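How to trace the history of a local fort or barracks

Posted August 26, 2022

Many small military sites were in use for only a few years and have left little above ground. Their paperwork often survives better than their walls. The steps below use the old barracks at Hinirstead as the working case, but the same order of work suits most sites of the period.

Step 1. Fix the name and its spellings

Clerks wrote place names as they heard them. Hinirstead appears in the Nisby parish books under 2 other spellings, and one of them is easily mistaken for a farm further up the valley. Write down every form you meet, with the source beside it, and search under all of them.

Step 2. Start with maps

Find the earliest large-scale map that shows the site, then the latest one made before it was built. The gap between them gives you a range of years to search. Note field names as well. "Barrack Close" or "Magazine Field" can outlast the buildings by a century.

Step 3. Read the parish registers

Soldiers married, had children baptised and were buried in the nearest parish. Look for entries that give a regiment or a rank. A run of these followed by a sudden stop usually means the garrison moved on. At Nisby the last such entry is in December, and the sale of the barrack bedding comes soon after it.

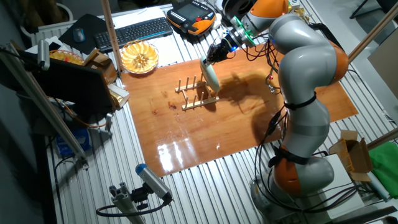
A plate held beside a wooden dish rack.

Step 4. Look for the accounts

Building accounts and supply contracts are dull to read but very useful. They give quantities, prices and the names of suppliers. The Hinirstead account book has 347 leaves, and the entry for bricks alone runs to 7 pages. Copy the totals exactly, including any that do not add up, and put your own corrections in square brackets.

Step 5. Check the muster rolls

A muster roll tells you who was paid, which may differ from who was living on the site. Men on leave, in hospital or on detachment can all be listed. Compare at least two rolls before giving a figure for the size of the garrison.

Step 6. Keep an index

Give each document a number and record where it is held, its reference and the date you saw it. The Stetsiuk index, used for the Hinirstead papers, has 1,186 entries and is kept as a plain spreadsheet. The Ekiretti transcripts are numbered separately, so quote both numbers when you cite them.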